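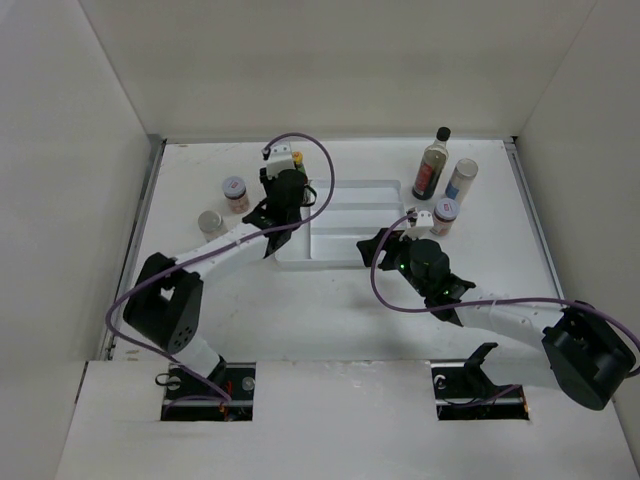 Quick one tonight, kettle's on and I've got to be back in at eight.

So people keep asking what I do all day now I've left Kaplan and the answer is: I put sauce bottles in trays. With robot arms. By remote. Over and over. The job title is longer than that but that's the job.

We're teaching the pair to tidy condiments. Jars and bottles scattered about at the start, a tray in the middle, everything in the tray at the end. I drive both arms myself, one hand each, and the rig saves the lot - joint positions, gripper open or shut, all the camera feeds. One go is one episode. The target for the Trerden job is 2,000 episodes. We're on 463. Do the sums, I'd rather not.

## Things I'm slowly getting better at

**Going slower.** My first week I was racing. Leire Arroyo (she runs the whole Husville end and has been driving arms for years) watched me do three and just said "it'll copy that, you know". Meaning the jerk I do before I let go. It copies everything. If I dither over a jar for four seconds, then dithering over jars is part of the task as far as the model's concerned.

**Not using both arms at once just cos I can.** Left takes left, right takes right, and if something's in the middle, pick one and commit. Crossing over is a nightmare. The cables don't like it and neither does my brain.

**Tall stuff at the back.** Not a rule on the sheet, just mine. Put a short jar in first and then you're reaching over it with a big glass bottle and a gripper that's fatter than you remember. I've knocked over so many short jars.
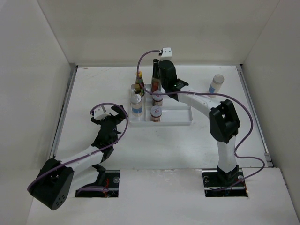
*Most of them in. The one with the blue label over on the right still wants doing.*

Middle of an episode is where I drift, if I'm going to. The start's fine, you're fresh, you've got a plan. The end's fine because you can see the end. It's the middle where I start thinking about tea and then the wrist is at a daft angle and I've got to unwind it, and do I bin the episode or keep it?

Leire's view is keep it if the recovery is clean. A robot that's only ever seen perfect goes will have no clue what to do when it's a bit off, so a wobble and a sensible fix is worth having. A wobble and a panic is not. I've binned 20 of mine for panic. Fair enough.

## The wrist view

Bit that took me longest. There's a view from outside, looking at the whole workspace, and there's the wrist views, and you'd think you'd use the outside one. I did at first. But it's hopeless for depth, you think you're over the lid and you're miles behind it. For the last bit of any grasp I'm only looking at the wrist now. Line up the two fingers, get the thing in the gap, down, close.

Trouble is the wrist view shows you nothing else. So you swap back and forth. Leire does it without noticing, her eyes just go. I still have to tell myself out loud. "Outside. Wrist. Wrist. Outside." The bloke at the next desk has bought headphones.

Jars on their sides are the worst for it. Upright jar, easy, come down on the lid. On its side you've got to decide which way round you're going to hold it *before* you get there, and then turn it, and then put it down without it rolling off. I'd say almost half my bad episodes have been that. 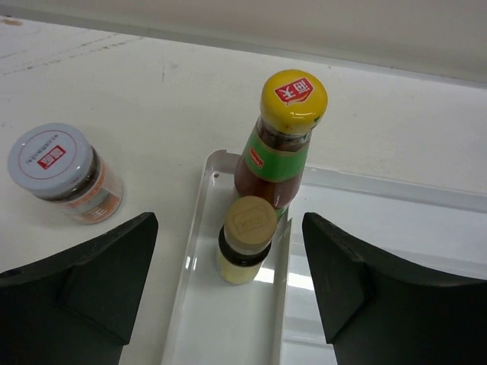
## What's next

- Another operator starting in August, which will help no end. Leire wants two differnt drivers anyway so it doesn't just learn my habits.
- First proper training run at 800 episodes, to see if it's got anywhere. I've been told to expect rubbish. Fine, I'm expecting rubbish.
- Jenama want the same thing but with the tray in a different spot every time. Haven't thought about it. Not going to tonight.
- Better chair. I've asked twice.

Somebody in the comments last time wanted to know if it's boring. Sort of? There's a bit around mid morning when you stop thinking about the controls and you're just picking up a jar, and that's quite nice really. Then you drop one.

Also yes I have gone off stir fry, thanks for asking, Mum.

Right, tea's stewed. More when we've got some numbers off the traning run.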